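Ekuvow Returns Sorting Records

Data card, revision of April 24, 2020
Maintainer: Hendrik Van der Linden
Station notes and staff interviews: Finlay Ogilvie

Summary

Ekuvow is a set of task records from one sorting station in the Farkas returns department. Farkas hires out toys to nurseries and play groups, and every returned load has to be separated before cleaning. Until October the separation was done by hand at long benches. The records cover the first period in which a robot arm did part of it, along with the shift logs of the people who worked next to it.

The set was made to answer two questions. The first is technical: which items can a two-finger gripper pick from a mixed pile and place through a round opening. The second concerns the staff: what work is left, what work is new, and who does it.

Contents

1000 pick attempts, each with a start time, an end time, an outcome code and a station image
14 shift logs, typed up from paper forms
11 interviews with returns staff, summarized in plain text
The task sheet used by the operators

Interviews were done on paid time. Names and start dates have been removed.

Task

Items arrive in a wire mesh basket, unsorted. The arm takes one item at a time and releases it into a box with a colored paper top and a hole cut in it. The paper tops are made at the station and replaced when they tear. Box order can change between shifts, so read the top color from the image and do not assume it from position.

Outcome codes

0 - no item held
1 - item held, then dropped outside a box
2 - item released into the wrong box
3 - item released into the correct box
9 - stopped by the operator

Code 9 is not a failure code. Operators were told to stop the arm whenever they wanted to, and several did so to rearrange a pile before the arm reached it.
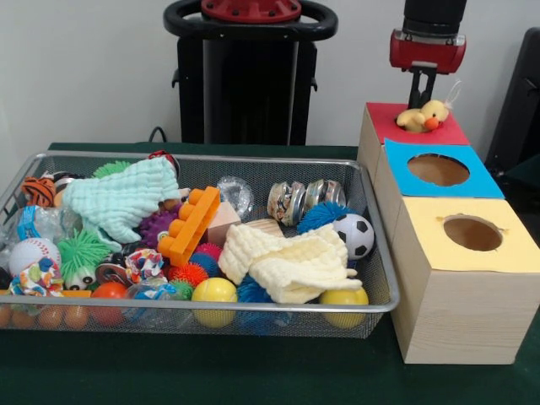
Soft items and hard items should be reported separately. Cloths are in the basket because they come back with the toys, and they were left in on purpose. A cloth over the pile hides what is under it, and the operator log has a column for "cloth moved by hand." Leaving that column out makes the arm look more independent than it was.

Changes to the work

Bench sorting was a four-person job. The station needs one operator, and the other three moved to inspection and repair, which had a backlog. Pay grades did not change. The interviews agree that there is less reaching and less standing in one spot. They disagree on the rest. Some staff like the quieter pace. Others say that watching the arm is more tiring than sorting, and that they miss talking across the bench.

Two duties are new: cutting paper tops and filling in the stop log. Neither was in the original Evisen work plan. Both were added to the job description after the interviews.

Known limits

- One site, one arm, one type of gripper.
- Times include operator pauses. Do not use them as cycle times.
- Shift logs were written at the end of the shift, so short stops are under-reported.
- Anow, the scheduling tool, rounds shift changes to the quarter hour.

Access

Send requests to Hendrik Van der Linden with a short statement of purpose. Use of the shift logs for rating individual staff is not permitted.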